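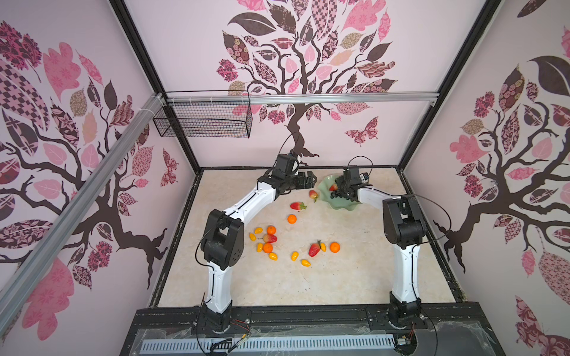

Figure 2. Artificial fruit on the marble-patterned floor, with grapes and a strawberry in the green bowl.

3.2 Loose fruit and the pull of the bowl

The fruit layouts gave us the richest material in the whole Pirkbridge study, and we were delighted by how much people had to say about them. Each layout used the same kinds of artificial fruit: strawberries, small oranges, yellow cherry tomatoes and dark grapes. Only the spread changed. In Figure 2 most of the pieces lie out on the floor, with oranges and tomatoes mixed in among the strawberries, while the grapes sit in the wavy-rimmed glass bowl with a red strawberry beside them.

We asked people to write down, in their own words, what they would do next if they were tidying up. This gave us 3439 usable answers out of 3768. Sandoval read all of them twice (a heroic effort!) and sorted them by the first fruit named. Strawberries came first far more often than we had guessed, even in layouts where an orange lay closer to the bowl. Many writers mentioned the leafy tops, which seem to make a strawberry easy to pick out from its neighbors.

The tomatoes were the real surprise. They are small, glossy and oval, and people tended to treat them as a group, writing things like "then all the little yellow ones." Hardly anyone did this with the oranges, which were handled one at a time. We find this fascinating, as it suggests that size matters more than kind when people decide what counts as a single job.

The bowl also shaped the answers. When it already held grapes, writers were happy to add other fruit on top of them. When it started out empty, a good number wanted to sort first, and some asked for a second bowl. Contreras reported a similar wish for sorting in the Stuvholm kitchen drawers, though with cutlery the groups were fixed by habit. With fruit, the groups were made up on the spot, and they varied a great deal from one writer to the next.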